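4.3 Setting the water softener for first use

The Kukora softener must be set to the local water hardness before it is connected to the household supply. Hardness figures for the Wunddale area are printed on the water bill.

1. Close the inlet valve and open the bypass.
2. Fill the salt tank to the lower line. Use tablet salt only.
3. Hold the Set key until the display flashes, then enter the hardness. The factory value is 174. 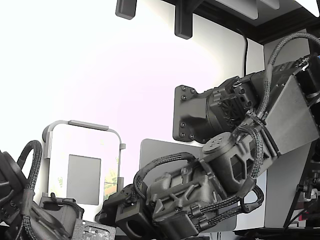
4. Enter the number of persons in the household and press Set again.
5. Open the inlet valve slowly and close the bypass.

Note: The first rinse begins at 2.00 a.m. and uses roughly 400 litres. It may be started by hand from the Rinse menu.

Caution: Do not switch off the unit during a rinse.
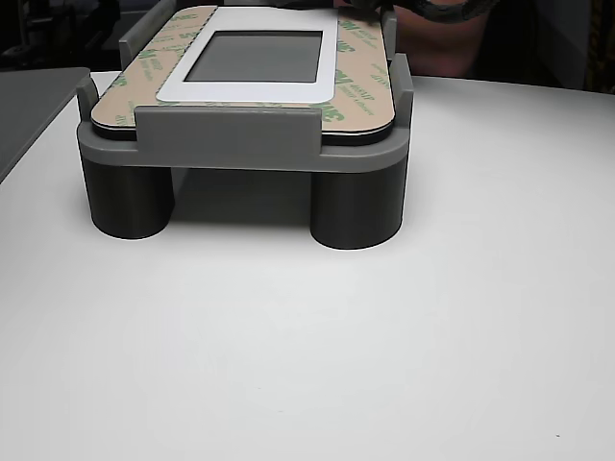
Tetteh Issahaku asks whether the hardness must be entered again after a power cut. The setting is kept in memory; only the clock needs to be reset.

6. Check all joints for leaks after the first rinse and tighten by hand where necessary.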